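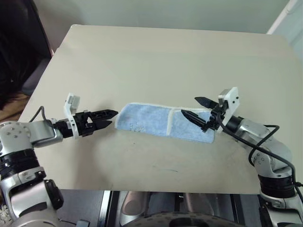 Both arms of the Comilgate at a folded microfibre towel, one gripper at each end.

FOR IMMEDIATE RELEASE
Mon 17 June

Comilgate two-arm folding kit goes on sale to small laundries

Hello from all of us at Valtix! I'm Lilla Orbán, I look after the product side, and I get to write this one because I've been nagging everybody about towels since February. As of today you can order the Comilgate, our two-arm kit for handling flat linen on an ordinary table.

We make it for the places that wash a lot of small cloths and never have enough hands at the folding end: gyms, salons, car valeters, cleaning firms. You get a pair of arms on a shared body, two grippers, the cabling and our Spanos software, which is where you set up your cloth sizes and choose your folds. Bring your own table (matte is best, shiny tops give us grief with glare) and leave enough room to walk round the back.

Grippers took up more of our time than anything else. We started with smooth pads and I was never happy with them on thin cloth, so the Comilgate ships with slim black fingers that have teeth along them, held in a white plastic mount. The two sides don't have to work at the same angle either. With a light blue towel folded into a long strip, the left fingers can come in level at the end of the cloth while the right ones open wide and reach down over the top. If a finger wears out you undo the mount, swap it and carry on, and spare sets are in the shop from today as well.

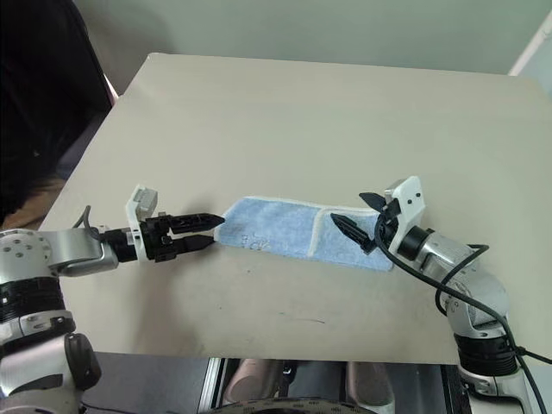 Spanos has had a good going-over too. My colleague Anong Luangrath rewrote the part that plans the folds, and she has been very patient with my requests for "just one more towel". Edges matter a lot to her planner, so cloths with a contrasting border are the easiest place to start, like the blue one here with white binding all the way round and a fold line showing towards the right. Plain cloths work too, but allow yourself a longer set-up session.

A few things it won't do yet: fitted sheets, anything with buttons, and socks (please stop asking me about socks). Duvet covers are on Anong's list and I'm not promising a date.

The full kit is £3,175 plus VAT, with Spanos included for 2 years. Our first run is 1,000 kits, and we have a second run of 2,000 planned after that. Orders in the UK and Ireland go through our distributor, Nerkico, who can also book you a demo. Take your own towels along, the scruffier the better!

Press contact: Lilla Orbán, Valtix. Review kits are available on loan, so just ask.

ENDS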